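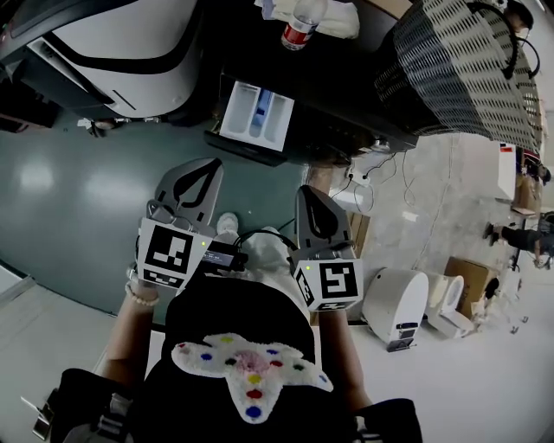 참여자 모집 - 전쟁 유족 편지 정리 및 구술 채록 (11월 시작)

Closley 기록모임에서 사람 구합니다. 급합니다. 지난번에 신청하셨다가 연락 못 받으신 분도 다시 넣어주세요, 메일함이 한번 꼬였습니다.

무슨 일인가
2차대전 때 침몰한 수송선 Erraji호 승조원 유족들이 주고받은 편지, 전보, 사망통지서 사본. 총 334통. 이 중 294통은 스캔까지 끝났고 나머지는 아직 상자 안에 있습니다. 스캔본 보고 받아쓰기, 날짜·이름 색인 만들기, 그리고 유족 2세대·3세대 인터뷰. 인터뷰는 대부분 화상, 몇 분은 국내 거주라 직접 찾아갑니다.

편지는 영어가 제일 많고 프랑스어, 아랍어 조금. 필기체입니다. 흘려 쓴 글씨 못 읽으시면 좀 힘듭니다.

모집 인원
모두 12명
- 받아쓰기/번역 일곱 명 (재택)
- 색인 두 명 (재택, 엑셀 기본)
- 구술 면담 세 명 (출장 있음, 녹음기는 빌려드림)

이런 분
- 매주 여섯 시간 이상 낼 수 있는 분. 요일 상관없음
- 영어 독해 되는 분. 프랑스어나 아랍어 되면 꼭 적어주세요
- 역사 전공 아니어도 됩니다. 지금 있는 분들도 절반은 비전공
- 면담 쪽은 어르신과 길게 통화해본 경험 있으면 좋겠음. 중간에 말 끊는 분은 곤란

군함 제원이나 해전 전술에만 관심 있으신 분께는 재미없는 일일 수 있어요. 집안 얘기가 대부분입니다. 연금 서류, 동생 학비, 유품 언제 오냐고 묻는 편지, 그런 것들.

주의
내용이 무겁습니다. 사망 경위가 자세히 적힌 편지도 있고, 가족이 공개를 원치 않은 부분도 있어요. 비공개 표시된 쪽은 모임 밖에서 얘기하시면 안 됩니다. 서약서 한 장 쓰고 시작합니다. 읽다가 힘들면 바로 말씀하시고 다른 묶음으로 바꾸면 됩니다.

사례
받아쓰기는 한 쪽에 3,000원. 번역까지 하시면 따로 더 드립니다(언어별로 달라서 메일로 안내). 색인은 묶음 단위, 면담은 건당이고 교통비 별도. 책자 나오면 이름 올려드립니다. 원치 않으시면 빼고요.

일정
- 신청 마감: 금요일 저녁 7시
- 시험 받아쓰기 한 장 보내드림. 사흘 안에 회신
- 첫 모임 11월 초, Jellel 2층 회의실 또는 화상
- 작업은 다섯 달 예정. 늘어날 수도 있슴

담당
받아쓰기·번역은 Abdelilah El Sherbiny 님. 아랍어 편지 관련 질문도 이쪽으로.
면담은 Trudy Hapeta 님이 봅니다. 한국어로 쓰셔도 되는데 답이 하루쯤 늦어요.

신청 방법
Bonisix 게시판 '참여신청' 글에 비밀댓글. 이름, 연락처, 희망 분야, 가능한 언어, 주당 가능 시간. 자기소개서 필요없고 왜 하고 싶은지 두세 줄이면 충분합니다. 파일 첨부하지 마세요, 게시판이 자꾸 막힙니다.

자주 오는 질문
고등학생 되나요 - 받아쓰기만, 보호자 동의 있으면.
해외 거주인데요 - 재택 분야는 상관없습니다. 사례비 송금 수수료는 본인 부담.
중간에 그만둬도 되나요 - 됩니다. 하던 묶음만 끝내주시고 최소 일주일 전에는 알려주세요.
저희 집안에도 비슷한 편지가 있는데요 - 이번 사업에는 못 넣지만 스캔하는 법은 알려드립니다. 댓글에 따로 적어주세요. 원본은 보내지 마시구요.

면담 지원자가 아직 너무 적습니다. 주변에 관심 있을 만한 분 있으면 이 글 좀 전달해 주세요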